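Keeping the teardown cell happy, or trying to

So February was the month I more or less lived next to the teardown cell. If you've read this blog for a while you know the setup: one arm, one gripper, one old desktop tower at a time, and me with a hex key between my teeth. We call the project Plukollow (Pallavi picked the name, ask her, I still can't spell it without looking). The job is taking retired office PCs apart so the useful pieces get sorted and reused, and on a good day it's a joy to watch. On a bad day it's me and Nivaldo arguing over half a millimeter.

This post is about the bad days, mostly.

I'll start with the tower, because everything else hangs off where the tower sits. It goes on its side on the slotted table, open side up, and the arm comes in from above the back. I used to shove it against two stops and call it done. Then we got a batch from an office in Dunbridge with feet that had gone flat on one end, and every case sat a hair crooked. You don't notice with your eyes. The gripper notices! Drive caddies are the worst for this – they come up out of the cage at a slant, and if you're off even a little, the plastic rails bind and the whole pull stalls.

What I do now is touch off three corners of the case before the first pull, every single tower. It adds 46 seconds. Pallavi grumbled about the 46 seconds for a week and then quit grumbling when the stalls dropped off.

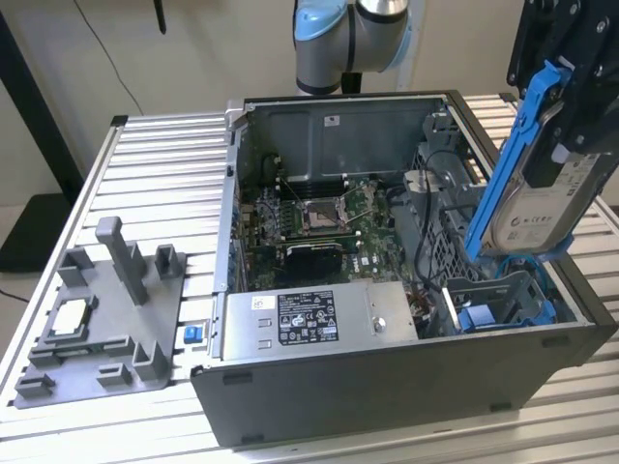

The fixture, a love story

Okay, the fixture. I printed this thing five times. It's a gray plate with pockets and blocks and little stops, so every part that leaves the computer has somewhere to go, and the processor pocket alone took me three of those five prints. Too tight and the chip sits proud on one corner. Too loose and it shifts when you bump the table, and then the next pick goes looking for it in the wrong place. I ended up opening the pocket a tiny bit and breaking the top edge with a file so the chip slides in by itself. Filing took ten minutes. Reprinting took all night. Guess which one I tried last.

Other stuff I've learned about it:

Wipe it down before you start, not after. Dust out of an old PC gets into the pockets, and it's amazing how thick dust is when you're measuring in tenths.

Don't lean on it. (Me. I leaned on it.) I had to re-teach every position on the plate, and that was an entire afternoon I had planned to spend on something fun.

Write the print number on the back in marker. Two nearly identical plates on a shelf will make you doubt your own mind.

Then there are the fingers. The bolts at the fingertips work their way out a bit over time, and a loose one shows up as a slow drift in grip position that looks exactly like a calibration problem. I chased that "calibration problem" for two days. I re-ran the hand-eye routine, I swapped a cable, I was rude to a perfectly innocent laptop. It was a bolt. Now I check all of them at pick 468 or when I get in at seven in the morning, whichever comes first, and yes, 468 is a weird number. It's how many picks we'd logged when the first one came loose, and it stuck.

I also put a paint-pen stripe across each bolt head on our spare set, so you can see at a glance if something has turned. I keep meaning to do the set that's on the robot. The blue plastic parts are a decent test after any finger work, by the way: grab one, hold it upright, go up and down slowly a few times, and watch whether it creeps. If it creeps, back to the hex key.
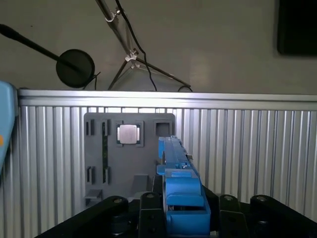

Iolanda Falcão wrote in after my last post to say that she'd given up on threadlocker for fingertip bolts, that it made swaps miserable on her cell, and that she uses wedge washers and a torque driver instead and hasn't had one back out since. I've ordered a bag of the washers. I don't own a small enough torque driver, so for now it's washers plus my wrist, and I'll report back when we pass 559 picks on the new setup.

Next up is the cable routing along the arm. It rubs at the elbow and I've been pretending it doesn't.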